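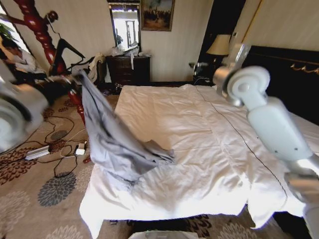
Cash Handling and Security Inspection Checklist

Ollbridge branch, back office and counter
Period covered: September
Completed by the duty inspector. Comments go under each item. Mark OK, FIX or N/A.

Section A. Safe and strongroom

A1. Safe door closes fully and bolts throw without forcing.
OK. Handle is stiff for the last quarter turn. Same as the previous inspection, no worse.

A2. Time lock set and tested.
OK. Set for 8:15 a.m. Tested once with the door open and once with the door closed.

A3. Combination changed after any change in keyholders.
FIX. One keyholder moved to another branch at the start of the month and the combination was still the old one on the day of inspection. Change it before the next delivery and enter the change in the log.

A4. Dual control used every time the safe is opened.
FIX. The log has two sets of initials on every line except 3. On those lines the second box is blank. The branch says two people were present. The log has to show it.

A5. Safe contents agree with the ledger.
OK. Counted twice. Notes agreed on both counts. Coin was short on the first count and correct on the second, after a bag was found behind the shelf lip.

Section B. Collections and carry boxes

B1. Courier ID checked against the photo sheet before the inner door is released.
OK. Seen on one Drimo pickup. The photo sheet is current and is kept out of sight of customers.

B2. Carry box inspected before loading. Lid, hinge, latch and seal slot all sound.
FIX. Box 101 has a latch that clicks but can be lifted with a thumbnail. It was in use up to the inspection. Tagged and taken out of service. Do not put it back on the rack with the good ones.

B3. Lid pulled by hand after locking, by both the staff member and the courier.
FIX. Staff did it. The courier did not and was not asked to. Add it to the handover card so both people initial for it.

B4. Seal number written down before the box leaves the counter.
OK. Numbers are legible and in order. One was corrected with a single line through it and initialed, as it should be.

B5. Amount on the receipt matches the amount on the bag label.
OK for all but one. A label read $2,765 and the receipt had the last two digits swapped. It was caught the same afternoon and a note was attached to both copies. No money was missing.

B6. Spare boxes kept locked away when empty.
FIX. Spares were stacked in the hall by the staff restroom. An empty box with a working seal slot is useful to a thief. Move them to the cage.

B7. Pickup times varied.
FIX. Nearly every pickup in the log is within ten minutes of 2:30 p.m. Ask Drimo for a changed schedule. The branch manager should not agree to a fixed time for convenience, even on busy days.

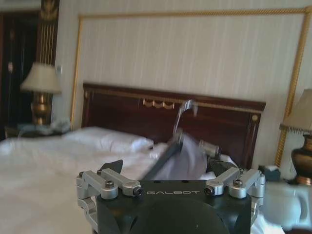 B8. Nobody waits outside with a box. The vehicle must be at the curb and the courier at the door first.
OK. The staff member stayed behind the inner door until the courier knocked.

Section C. Doors, cameras and alarms

C1. Both doors of the entry lobby cannot be open together.
OK. Tried from both sides.

C2. Panic buttons tested with the monitoring desk.
OK. All 6 tested. The one under the end counter needs a firm press. Blomqvist to look at the spring at the next service visit.

C3. Camera over the handover point shows hands, box and faces.
FIX. Hands and box are clear. The courier's face is lost when the back door is open because of the light behind. Lower the angle or fit a shade.

C4. Recordings kept for the full period and can be played back.
OK. Picked a morning at random from early in the month. It played without gaps. The clock on the recorder is four minutes slow. Reset it.

C5. Alarm codes are individual and leavers' codes are deleted.
FIX. One old code still live. Deleted during the visit. Jovunum is sending a fresh list for the manager to sign.

Section D. Staff

D1. New staff shown the handover procedure before working the back counter.
OK. Training sheet signed.

D2. Staff know who to call about a faulty box or a receipt that does not match.
FIX. Two answers were given when asked. The correct one is the cash desk line first, then the manager. Put the number on the wall by the cage, not in the drawer.

D3. Background checks on file for everyone with safe access.
OK.

Actions before next visit

Change safe combination (A3). Same day.
Return box 101 to the supplier with a fault note (B2).
Reprint handover card with the lid check added (B3).
Move empty boxes to the cage (B6).
New pickup schedule from Drimo (B7).
Camera angle and recorder clock (C3, C4).

Keep this sheet with the safe log. A copy goes to the area office.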